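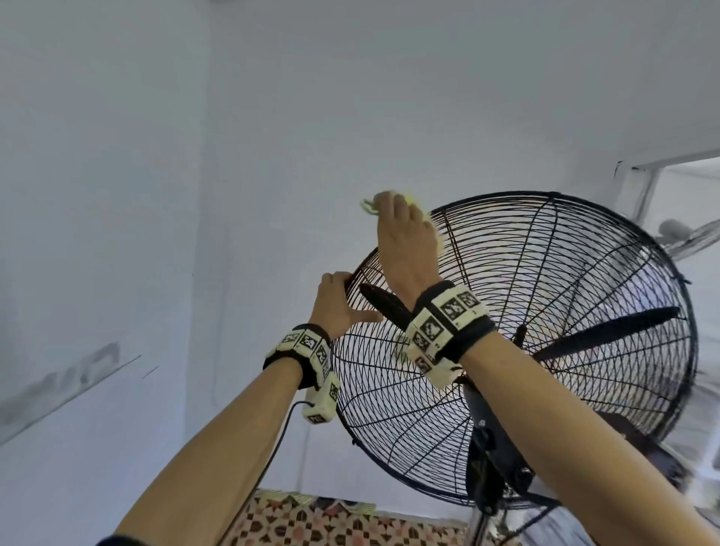
The front grille, the part that shows the dust first.

11th August
By the Home Pages writer

I have owned my big black standing fan long enough to know its moods. It hums on low, it rattles on high, and by the middle of summer it wears a gray sweater. I swear I can go weeks without noticing, and then one hot evening I'm lying on the floor in front of it with a popsicle and there it is, little tufts of fluff waving at me from every wire!

So this year I decided to do it right. Last January I moved into a third-floor apartment on Kollach Street (lovely windows, no air conditioning) and the fan has been running pretty much day and night since the heat came in. We hit 100 degrees twice in one week. You get very attached to a fan in weather like that, and you start to think a bit harder about what it's blowing at you.

First things first: unplug it. I know, I know. But I've caught myself going at the grille with a cloth while the plug was still in the wall, and I don't recommend it. Then give yourself some floor space and a good light, and get down low. Standing over a fan you see the top of the cage and feel pleased with yourself. Sitting under it you see what's really been going on.

I start with a dry cloth around the outer rim, where the dust sits thickest, and work in toward the middle. A yellow microfiber is my favorite because you can see exactly how much you've picked up, which is disgusting and also very satisfying. After that a slightly damp one, wrung out hard. The Pesonen cloths I bought in a bundle have held up fine, but an old T-shirt does nearly as well.

Cloth only gets you so far, though. The wires on these cages are so close together that you end up pushing the fluff through to the other side, and then it lands on the blades and you've made yourself a second job. For that you want bristles. I tried a paintbrush (too soft), a toothbrush (I'd still be there now) and a long-handled duster that shed more than it collected.
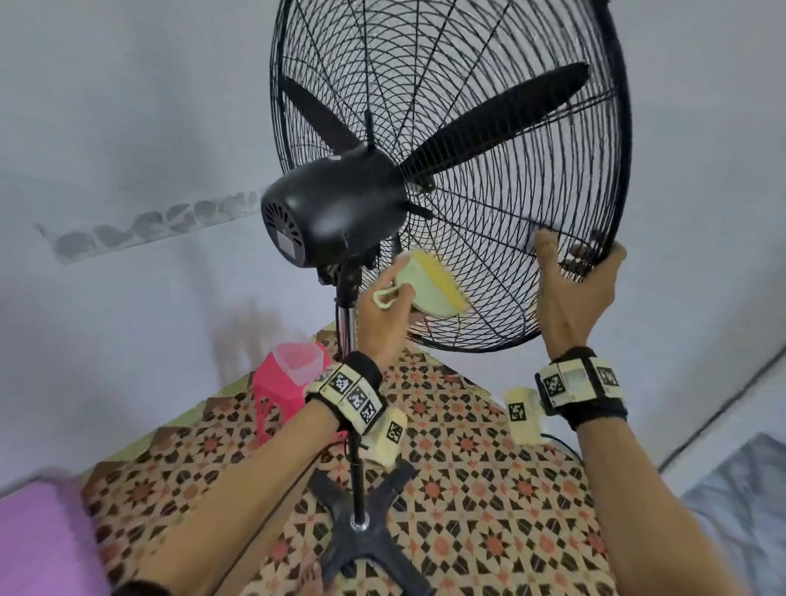 A small hand brush with a bit of stiffness wins, no contest. Go along the wires first, then across them, and keep your other hand on the cage so the whole thing doesn't swing around on you. The back needs more patience than the front. The vents on the motor housing pull in air and hair and who knows what else, and they should only ever be brushed dry. No sprays there, please!

If your front grille comes off, take it off. Mine is a Grundarico, and it has clips plus one tiny screw that I have lost twice, so now the screw goes in an egg cup before I do anything else. Grille in the bathtub, warm water, dish soap, a good rinse. Then it has to dry all the way, so I lean it against the balcony door and go make lunch.

The blades I wipe one at a time, holding each one still from behind, front side and then back. Don't lean on them. Last of all I do the pole and the feet, which collect a surprising amount of crud for something that never moves. Start to finish it takes me about 40 minutes, including lunch if lunch is a sandwich.

Mine still rattles on high, by the way. I've decided it's the floor.

More in Home
Clostilska's new drying rack, tried out on a tiny balcony
Box fan or standing fan for a small bedroom?
The right way to wash window screens
Six things to clean before the guests get here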